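4. Clearing a dining table

The first three tasks in this study (loading a drum washer, folding hand towels, and wiping a counter) each use one kind of object. The fourth does not. Putting fruit away from a table into a bowl sounds easier than folding, and the people we asked before the study ranked it as the easiest of the four. We chose it because it is short, it comes up in most homes, and it has a clear end point that a tired person and a machine can both be held to: the fruit is in the bowl, and everything that is not fruit is where it was.

Figure 3 gives the setting for the task. The table stands by a large window, and the cloth on it is glossy and heavily printed. Oranges may be in the bowl or loose on the cloth, and a phone may be left among them. We did not tidy the rest of the room or replace the cloth with a plain one.
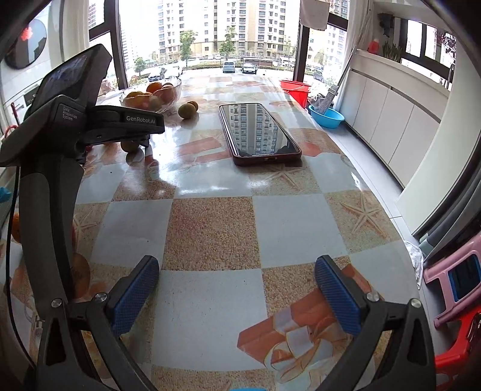 Lise Fraser
Dendholm Household Automation Group
November 29, 2024

Figure 3. Table-clearing task, with a phone in a dark red case on the cloth and fruit in a clear glass bowl.

4.1 Task and scoring

The policy under test is Prullow, trained on demonstrations made by hand and run on the Wynne arm with a two-finger gripper. Each trial starts with fruit on the table and ends when the arm returns to its rest position or when 300 seconds have passed. A trial counts as a full success if all of the loose fruit is in the bowl, no fruit is visibly damaged, and the bowl and any other objects have not been pushed out of place. We score a trial as partial if at least one fruit was placed and nothing was dropped off the table. Everything else is a failure.

We ran 80 trials under two conditions, split evenly. In the first, the fruit was all of one kind and close to one size. In the second, kinds and sizes were mixed. Lighting was left to the window in both. Fruit was placed by a person who did not know which version of the policy would run next.

A person doing the same job with one hand, using the same kind of gripper, served as the baseline. This is a stricter comparison than a bare hand, and we think a fairer one. It separates what the fingers cannot do from what the policy does not know how to do.

4.2 Single-kind trials

With oranges only, Prullow did well enough that we would call this part of the chore close to solved on this table. Most trials were full successes. The arm moved more slowly than the person but did not often need a second try at a grasp. An orange is a forgiving object. It is near the middle of the gripper's opening, its peel holds against a textured pad, and a grip that is slightly off center tends to correct itself as the fingers close.

The failures came mostly at the bowl. When the bowl was nearly full, the arm released fruit at the same height it used when the bowl was empty, and the last orange rolled off the pile and back onto the cloth. In several trials the arm then picked it up and repeated the mistake until time ran out. The person looked for a gap or moved a piece of fruit first. Prullow has no demonstrations of rearranging the bowl, and we saw no sign that it had learned to do so.

Reflections were a smaller problem than we expected. Bright streaks from the window cross the cloth and shift with the hour, and in the October pilot they led an earlier version of the policy to reach for empty spots. The current version was trained on data from morning and afternoon, and this error was rare.

4.3 Mixed trials

The mixed condition is closer to what a kitchen table looks like after a trip to the store, and results dropped. Tomatoes, small citrus, a mango, and round brown fruit close to longans in size do not call for the same grip. The person using the gripper changed approach without being told to: wide and slow for the large pieces, a light pinch from above for the small ones. 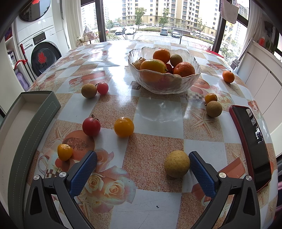 Prullow changed its opening width with the size of the fruit but hardly changed its closing force. For citrus this did not matter. For ripe tomatoes it did, and split skins were the most common reason that an otherwise complete trial was not scored as a success. The smallest fruit failed in a different way. The pads touched it unevenly, it rolled, and the arm followed it across the cloth. In 2 trials it was chased off the edge of the table.

The printed cloth also mattered more here. Some of its printed shapes are near the size and color of small fruit, and the policy sometimes hovered over one of them before moving on. These pauses cost time but did not lead to many closed grasps. Stems and leaves caused no clear trouble.

The phone was left alone in nearly all trials. We had expected it to be bumped during low approaches from the side, but the demonstrations seem to carry enough of the habit of going around it. We would not claim that this extends to other objects. A cup or a pair of glasses was never part of the test.

4.4 Time

Speed is easy to overlook when only success is reported. The person cleared a mixed table in about 60 seconds. Prullow rarely finished one in less than three times that, and the slowest full success came close to the limit. For a household this may be acceptable if no one has to watch. At present someone does, and a chore that takes longer and needs a person standing by has not been taken off anyone's hands.

4.5 What the task shows

On a table with one kind of firm fruit and room in the bowl, the machine can do the job. It cannot yet do it on the same table with soft or very small fruit mixed in. Since the human baseline used the same kind of gripper and had few such failures, we do not think the hardware is the main limit. Force sensing in the pads, which the Prastus revision of the arm will include, should help with tomatoes. It will not help with the full bowl, where the missing piece is a decision made before the fruit is picked up. Section 5 returns to this point with the towel results.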